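The Man Who Kept the Strip: Radomir Zupan on a lifetime of club football

If you grew up anywhere near Lallen and kicked a ball as a kid, there's a fair chance Radomir Zupan tied your laces at some point.
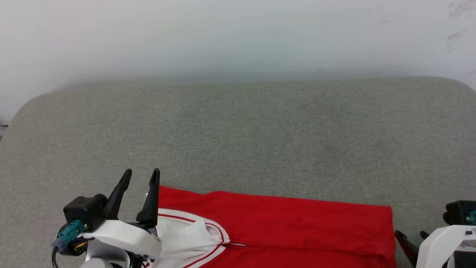 I'd been meaning to sit down with him for years, and it took a rained-out January training night for the two of us to finally get to the same kitchen table. He made coffee in a little long-handled pot, cut me a slice of walnut roll I hadn't asked for and was very glad to get, and asked whether I wanted the long version or the short one. I said long. I'm not sure there is a short one.

Radomir came to Lallen at 22 with one suitcase and a pair of boots that had belonged to his older brother. "They were a size too big," he told me. "I put newspaper in the toes. My whole first season I played on the news from home."

He found the club because he heard it. He was boarding in a room behind the Jurić bakery, and in the evenings the shouting carried over from the oval. "I didn't have much English, but I knew what they were yelling. Man on, switch it, wake up. You can understand all of that in any language." He wandered over, stood by the fence, and was playing left back before he had worked out anyone's name.

He wasn't a star, and he's cheerful about it. He remembers scoring 3 goals in his whole career, and one of those went in off the back of his head while he was arguing with the linesman. What he did have was staying power. When his knees gave out he took on the under-tens, and when the under-tens grew up he went with them for a while, then came back down and started again with the next lot. That was 40 years ago, give or take the season he sat out after his daughter was born.

We talked a good while about the gear, because it's what people bring up first when you mention his name. For most of that time Radomir looked after the playing strip, which meant washing it, mending it and chasing it up from the boys and girls who left it in their parents' cars. His late wife, Hana, taught him to sew the numbers on properly. "She watched me do one and said, Radomir, that's a seven only if you're feeling generous."

They did it together at this same table, with the radio going. At one stage, with juniors, seniors and the women's side all running, there were 576 pieces to keep track of, counting socks, and Hana had them written down in a school exercise book. He still has it. He went off down the hall to fetch it for me and was gone long enough that I had a second slice.

The book is a lovely thing. Her handwriting is small and upright, with notes in the margins about who had shot up over winter and who needed a quiet word about mud. Beside one boy's name she'd written "mother unwell, send home with soup."

"That boy is a grandfather now," Radomir said. "He still talks about the soup."

I asked about the big grudge match, of course. Lallen against Hanero has been going since before either town had a decent road, and opinions on it run hot. Radomir's don't. He likes Hanero. He says their canteen does better chips, and he once spent an entire second half on their side of the ground because he'd fallen into conversation with a fellow about grafting plums. "We lost that day, I think. Or we drew. But I have a very good plum tree."

The game has changed, he says, though he isn't gloomy about it. The kids are fitter, the pitches drain, and the girls get a proper change room, something Hana wrote a good many letters over. He does miss the after-match suppers, when both teams sat down together at Pisus, the old hall by the river, and somebody's uncle would bring out an accordion. These days families have another sport to get to, or a birthday party, or just a long drive home.

"I understand it," he said. "Everybody is busy. But you learn a person when you eat with them. You kick somebody in the shin for ninety minutes, then you pass him the potatoes. It's good for you both."

He still goes down to training most evenings and stands in the same spot by the fence. The younger coaches ask him things, and he tries, he says, to answer only half of them.

By then the rain had stopped and he was looking out at the yard, wondering aloud if the oval might be dry enough by six. He wrapped the rest of the walnut roll in foil, put it in my hands, and went to look for his hat.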